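Gripper fleet budgeting

Gripper fleet budgeting is the planning of money, spares and storage for a set of hand-held gripper tools used to record household tasks for robot training. It is one of the livelier corners of equipment planning, because the tools are small, they travel well, and a modest order can put them to work in a great many homes at once!

Scope

A budget normally covers the tools themselves, finger pads, cables, cases, data storage and shipping. Pads and cables are treated as consumables and bought ahead. The Karnbridge plan, often cited for its clear layout, lists 19 tools with 9 held back as spares, and gives pads a line of their own. Trudader takes the opposite route and folds every small part into a single kit price of $428, which makes reordering wonderfully quick.

Planning by task

Buyers usually start from the task list. Cloth work is a favorite, and a demanding one: knitwear bunches, ribbed hems fold under, and a bed gives a soft surface in place of a firm table. Planners therefore look closely at how wide the fingers open and how pads are replaced. Najjar budgets by recorded hour, while Custus sets aside 387 hours for clothing alone before any other household work is priced.

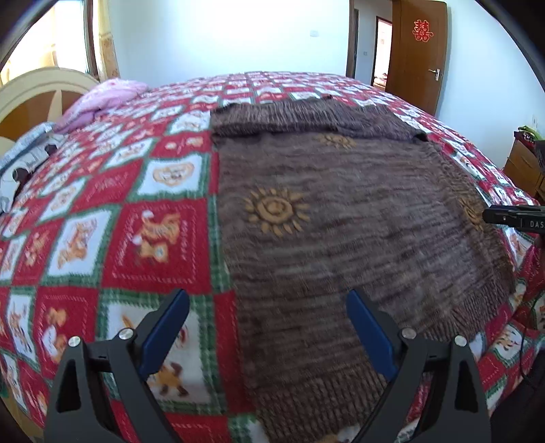 Category: Clothing and bedding

A brown knitted garment with sun motifs lies flat on a checkered fleece blanket, between two open gripper fingers with blue pads. Jobs in this category call for extra pads in the first order, and many plans add a second cable per tool. Orders placed in February are commonly reviewed again once the first pads have been used up.

See also: Spare parts planning; Tool leasing; Storage costs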